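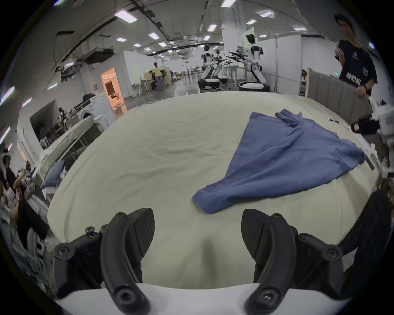

Bed walk-round checklist, with my comments

12 shares | 7 comments

I do this list every time a bed goes up on the floor at Kestgate, and people keep asking me for a copy, so I finally typed it up (4 Dec 2020, for whoever files these). It covers the bed itself, the sheet, the headboard and the bit of floor you walk on to get around it. Mark each line OK, FIX or N/A and scribble whatever you want next to it. I scribble a lot, sorry!

1. Headboard, padded panels
OK. It's the beige one with the vertical panels, and I do like it. Run your palm down every panel and into the seams between them. You're feeling for staples, a hard corner, anything that would catch a sleeve. Found nothing this time.

2. Headboard, fixings
FIX. Grab the top edge and lean on it with your weight, because sooner or later somebody is going to rest a hand up there while they're looking at something else. I got a little movement on the side nearest the aisle. Tightened both bolts, still want Saturnino Goicoechea to check it with the proper wrench.

3. Headboard to mattress gap
OK. Four fingers flat should not go in. Mine didn't.

4. Sheet fit
OK. The cream sheet is on smooth, just faint wrinkles and creases, and I'm not going to write anybody up for a wrinkle. Do check that the corners are tucked right under. On the old Damberg mattress they used to pop off the minute you sat down, and then you've got loose fabric right where your feet go.

5. Loose items on the bed
FIX. There's a blue garment spread out on the sheet, bunched up at one end, and two small black things sitting close together near the far edge. Clothes on a bed, fine, that's what beds are for! But small hard stuff that close to the edge ends up on the floor and then under somebody's heel. Move it to the middle or put it in a tray. And pick the garment up and feel it before you fold it. I once folded a pair of scissors into a shirt and I've never been allowed to forget it.

6. Frame and legs
OK. All the legs touch the floor. Push down on each corner in turn and listen. The slats came from Sotomayor, and they creak a bit when new, so a creak alone is not a FIX. A crack is.

7. Walkway
OK on both long sides. I could get around with my arms full of bedding and not turn sideways, which is my personal test (the form wants a measurement, and I put 325 cm clear at the foot).

8. Ceiling lights
OK. All seven were lit when I did my round. It matters more than you'd think on a pale sheet. If one is out you can miss a pin very easily, so call it in to Sakero and don't wait for the next inspection.

9. Overhead ducts and cable runs
N/A for me, I don't go up ladders. They're exposed in this hall, so I do look up for anything hanging down over the bed. The full check is due again in April.

10. Trailing leads at floor level
OK. Walked it twice, once each direction.

11. Labels
FIX. Couldn't find the care label on the mattress. Could be underneath, and I wasn't going to flip it on my own with my back. Two people, please.

Open items: 2, 5, 11. I'll do 5 myself before I go home. If you take one of the others, put your initials beside it and leave the sheet on the clipboard by the door.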